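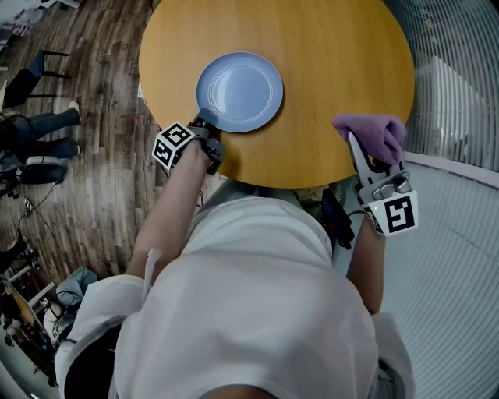

Vehicle Systems, Unit 3
Cooling System: Thermostat and Pressure Cap
Revised 2022-02-06

Purpose of the thermostat
The thermostat is a valve between the engine and the radiator. On a cold start it stays closed, and coolant circulates only through the engine block and the heater core. The engine reaches working temperature sooner, which lowers fuel use and wear.

Operation
A sealed wax pellet sits in the coolant flow. As the wax melts it expands and pushes a pin, which opens the valve against a spring. On the Zemance training engine, opening starts near 200 degrees Fahrenheit. The valve does not snap open. It moves to a partly open position and shifts with load and air speed.

Pressure cap
Each added pound of pressure raises the boiling point of the coolant by 3 degrees Fahrenheit. A weak cap spring lets the coolant boil early, and the gauge may read normal until it does. Check the cap seal before replacing any other part.

Common faults
Stuck open: slow warm-up, weak cabin heat, poor mileage.
Stuck closed: rapid overheating, upper radiator hose stays cool.
Air pocket: gauge swings, heater blows warm and then cold.

Safety
Never open the cap on a hot system. Let the engine cool until the upper hose can be held by hand.

Coolant mix
Use equal parts antifreeze and distilled water. Do not exceed 70 percent antifreeze; freeze protection gets worse beyond that point.

Reading for next session: Gesgate manual, section on water pumps. The January lab sheets are still accepted.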